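Plenance Modular Grandstand Seating
Sales and Seasonal Rental for Arenas, Fairgrounds and Event Centers
Lindanik Event Equipment

Home > Equipment > Seating > Plenance Grandstand

Booking for the 2026 season is now open

The Plenance grandstand is a portable tiered seating system for venues that host more than one kind of event on the same floor. It is used for motor shows, rodeos, livestock sales, indoor motocross, graduation ceremonies and concerts. A full set seats 500 guests and may be set up as one continuous stand or divided among several locations on the same site.

Lindanik offers the Plenance system for purchase and for rental by the event or by the season. All sets are delivered from the Lindanik yard in Usia. Customers who already own a set may rent additional sections to match it, provided that the frames carry the current style of coupling plate. Sets with the earlier plate can be fitted with new ones at the yard before the added sections are delivered.

How the system is built

Each section consists of folding steel frames, seat planks, foot planks and riser panels. The frames open on their own hinges and lock with a captive pin. No loose bolts are used on the seating deck itself. Guardrails are supplied for the back and both ends of every stand and must be in place before guests are admitted.

The standard section has 3 rows. Sections are coupled side to side to make a longer stand. They may not be stacked or placed one behind another to gain height. Customers who need a taller stand should ask for the high-back model, which has its own frame, stairs and load documents and is priced separately.

Seat planks are aluminum with a ribbed top surface. Molded seats with backs can be clipped to the planks for reserved areas. The seats are available in gray, navy and red, and a single order may mix colors by section. Seat numbers and row letters are supplied on riveted plates. Please send your seating chart with the order so that the plates can be punched before delivery.

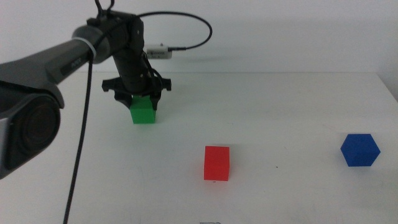 Robotic arm with a white cable tie near the joint.

Floor and site requirements

The stand must be placed on a firm, level surface. Concrete, asphalt and compacted arena dirt are all acceptable. Where the stand is placed on dirt, the sole boards supplied with the set must be used under every base plate. Grass sites are accepted for dry-weather events only, and the ground must be checked again on the morning of the event.

Screw jacks on each leg allow for small differences in floor height. They are not meant to correct a slope. If the floor falls noticeably from one end of the stand to the other, please send us the grade measurements before booking. In many cases the stand can be turned to run across the fall.

For motor events, the distance between the front row and the track barrier is set by the event promoter, the sanctioning body and the local fire marshal. The front guard panel of the Plenance stand is a pedestrian guard. It is not a vehicle barrier and must not be counted as one in a site plan. Lindanik does not supply track barriers.

Livestock events require a clear lane between the stand and the pens wide enough for handlers to move animals away from guests. Riser panels are strongly recommended for these events. They close the gap under the foot planks and keep younger guests from reaching through.

Accessible seating

Wheelchair platforms are supplied at floor level or at first-row level, with companion seats beside each space. The raised platform includes a ramp with handrails on both sides. Please allow floor space for the ramp when you draw your plan, as it extends forward of the stand.

The number of accessible spaces needed depends on the total seating of the venue, including permanent seats. The venue is responsible for confirming this number. Lindanik will supply as many platforms as the plan calls for and will adjust the seat count to match. Platforms should be spread across the stand and offered at the same range of ticket prices as the seats around them.

Ordering and delivery

Rental orders should be placed at least 30 days before the first day of the event. Orders received later will be considered if a set is available, but a choice of seat color cannot be promised. A deposit is due when the order is confirmed, and the balance is due before the set leaves the yard.

Please have the following ready when you call or write:

Name and address of the venue
Type of event and date of the first public session
Number of seats wanted, and whether they are reserved or general admission
Floor surface, and door width at the loading entrance
Time at which the floor is clear for setup
Time at which the floor must be returned
Name of the office that issues the local permit

Sets arrive on flatbed trailers and are unloaded by forklift. The venue supplies the forklift and a licensed operator unless other terms are agreed in writing. The longest bundle is a full-length seat plank bundle, and it will not turn in a narrow corridor. If the only way onto the floor is through a corridor, a set with short planks can be sent in its place.

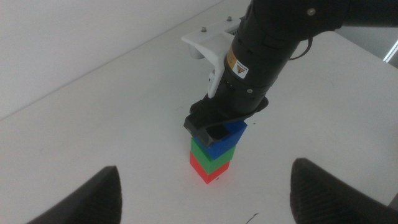 Setup may be carried out by a Lindanik crew or by the venue's own staff. Where the venue uses its own staff, a Lindanik supervisor must be present for the first setup and will sign the stand over when it is complete. Staff who have completed one supervised setup may build the same layout again during the same rental season. A change of layout calls for a new visit.

Venues with a Saturday-and-Sunday style of calendar often ask whether the stand can remain in place between shows. It can, as long as it is roped off when the building is open for other uses and is inspected again before the next session. Outdoor stands must be cleared of guests in high wind. The wind limit is printed on the load plate at each end of the stand.

The Tran side stair

The Tran side stair is an optional unit that attaches to either end of a Plenance stand. It replaces the standard end aisle and gives guests a wider path with a center handrail. It is recommended wherever the audience is expected to arrive or leave in a short period, as at a monster truck show or a graduation.

The stair is supplied in left-hand and right-hand versions. They are not interchangeable, and the hand is judged from the point of view of a guest standing on the floor and facing the seats. Orders that do not state the hand will be held until it is confirmed.

Tread edges are finished in a contrasting color. Battery-powered step lights may be added for events with a darkened floor. The lights should be charged the night before the event and switched on before the doors open.

Care and inspection

Owners of a Plenance set should keep a written record for each section. Before every event, the person in charge of the stand should walk its full length, above and below, and confirm that all pins are seated, all guardrails are locked and no plank has moved on its frame. Bent frames must be taken out of use. They may not be straightened on site.

Planks can be washed with mild soap and water. Pressure washing is permitted on the planks but should be kept away from the hinge blocks. After dirt events, brush out the screw jacks before lowering them. Dried clay in the threads is the most common cause of a jack that will not turn, and replacement jacks are charged at the listed rate when a rental set is returned.

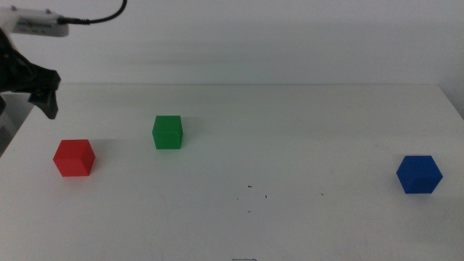
Folded sections should be stored upright in the transport racks and strapped at the top and bottom. Covers are available for sets kept outdoors. Molded seats should be unclipped and stored under a roof, since long exposure to sunlight will fade the color.

Lindanik offers a yearly inspection for all owned sets. The inspection covers frames, welds, couplings, guardrails and stairs, and a tag is placed on each section that passes. Inspections are usually scheduled from October through the end of winter, when most outdoor venues are closed. Sets may be inspected at the venue or brought to the yard in Usia.

Parts and accessories

The following items are kept in stock for both rental customers and owners:

Captive pins and pin cables
Base plates and sole boards
Screw jacks
Seat planks, full length and short
Riser panels, solid and mesh
Row and seat plates
Clip-on molded seats
Side and back skirts, flame retardant, black
Transport racks and covers

Skirts are sold by the section. The flame certificate is shipped with the skirt and should be kept at the venue, as inspectors will often ask to see it. Vinyl banners may be hung from the back guardrail indoors. Outdoor banners change the wind limit of the stand – please ask before ordering them.

Terms of rental

The venue is responsible for all permits, for the number of guests admitted and for the conduct of guests on the stand. Standing on the seat planks is not permitted. Signs to this effect are supplied with every set and must be posted at both ends. The venue must carry liability insurance for the full rental period and send a certificate before delivery.

Cancellations made before the set is loaded are charged the deposit only. Once the set has been loaded, freight is also due. If an event is postponed, the deposit may be moved to a new date in the same season, subject to availability.

Specifications, colors and stock may change without notice. Load tables, section drawings and a current rate sheet are available from the Lindanik seating desk on request. Please state whether the inquiry is for purchase or rental.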